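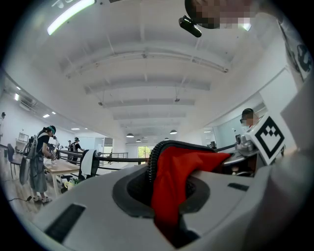 Red cloth, with the hall's pendant lamps behind

About Flunley

Flunley runs textile repair and folding classes out of one bright, open hall in Zamthorpe. We mend things, teach people to mend things, and try to talk them out of buying the stuff they don't need for it.

We are suspicious of most advice about laundry. Coutinho, the shop we grew out of, kept a shelf of folding boards and miracle sprays, and we tested plenty of them before dropping nearly all. Three stayed. If you've read that a certain fold will change your life, come and try it on a slippery shirt first.

Classes have room for 6 people and last until everyone has finished a piece. Last year we took in 331 items for repair. Some couldn't be saved, and we said so before charging for anything. The offcuts bin holds roughly 500 scraps, free to anyone who wants patches - please take the big ones too.

We don't sell gift cards or give out certificates. Thread comes from Jaltoritz, and you're welcome to bring your own. The hall closes in January.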